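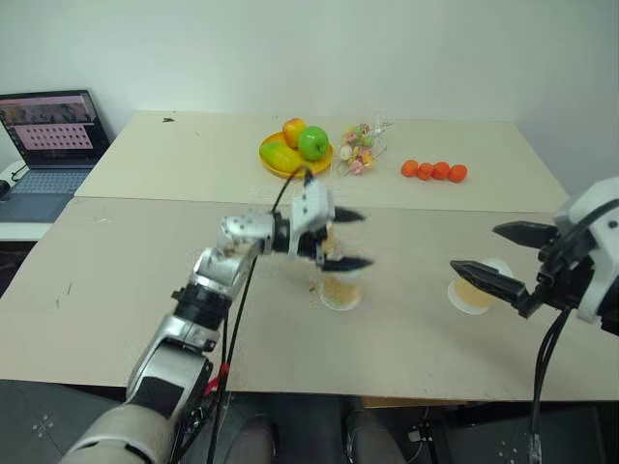 Long bench, Mar 6, 2026. Lighter panel to the wall, darker one to the front, cup on the front panel.

Second look at the bench top. Clive Gosling's note from February says "two panels, same finish, near enough invisible join". I'll give him the join, which is thin and straight. I won't give him the same finish. The back panel is cream and the front one is beige, and I don't need a colour chart to say so. Against the grey-green of the wall the cream looks lighter still.

Lorkeo's answer, when Ziad rang them, was that both panels are sold as Alska and that any difference would "settle with use". I've asked what settle means. Does the cream go darker or does the beige go lighter? No reply on that. I have never seen a table top meet another one halfway, so I am writing down the difference as permanent until somebody shows me otherwise.

Does it matter? For looks, no. For work, a bit. Small pale things are harder to find on the cream, and I had put down two white washers there and was patting about for them like someone who'd lost their glasses. On the beige I could see them straight off. Ziad thinks this is me and not the bench. He may be right, but he didn't find them either.

The join

Ran a fingernail across it at the left end, middle and right end. Caught very slightly in the middle, going from back to front. Did not catch in the other direction. Left and right ends, nothing I'd swear to. Clive says a fingernail isn't a measurement. Agreed, but his "near enough invisible" isn't one either.

Steel rule on edge across the join, torch behind it: sliver of light in the middle, none at the ends. Didn't have the feeler gauges (they are still at Clive's bench, where they have been since February). So there is a step or a dip and I can't say which. Turned the rule end for end to make sure it wasn't the rule. Same sliver.

Back panel measures 376 mm front to back at the left end. Did not measure the right end, as the tape hook wouldn't sit square against the wall. To do.

Wiping

The leaflet says the surface "wipes clean with a damp cloth". Tried it with cold tea, a pencil line and a smear of the brown grease, one set on each panel, left for 36 minutes while I had lunch.

Tea: off both panels with one wipe.
Pencil: off the beige after a few rubs. On the cream it took 17, and I still think I can see where it was if I get my head down low. Ziad says he can't see it.
Grease: comes off the top of both. Does not come out of the join. I got most of it with a cocktail stick and then gave up.

So "wipes clean" is true of the panels more or less, and not true of the join, and the join is where everything will end up. Crumbs, filings, whatever. I would like to run a bead of something clear along it. Clive is against, on the grounds that we'd never get the panels apart again. I asked him when he was planning to get them apart. Left it there for now.

Cups

We've been told to use the translucent cups on this bench in place of the old tins, the argument being that you can tell what's in them from the side. With yellowish-tan stuff in one, standing on a beige panel, I am not much convinced. You can tell there is something in it. The white rim is the part I notice first. Tried the same cup on the cream panel and couldn't decide whether it was better or worse, which probably means it makes no odds.

A strip of label on the side would do more than a see-through wall. Ziad has already bought a roll of labels on this theory (Caser brand, 59 to a roll according to him, which seems an odd number and I haven't checked it). Stuck one on a spare cup and peeled it off again after lunch. It came away clean. Want to try one that has been on overnight before I say anything kind about them.

Nina

The Nina matting in the stores was meant for this bench too, as a cover for the front panel. Unrolled a length on the floor. It curls up at both ends, and we were told it would lie flat by itself. It has now been lying there all afternoon under two catalogues and it still curls the moment I lift them. I'm not putting that under anything that can tip over. If someone wants the front panel covered they can find me a mat that's flat to begin with.

To do

Get the feeler gauges back from Clive and do the join again, middle first.
Measure the back panel at the right end.
Pencil on the cream again, softer lead, in daylight. Ziad to look without being told where it is.
Label left on a cup overnight.
Ask Lorkeo again about "settle". In writing this time.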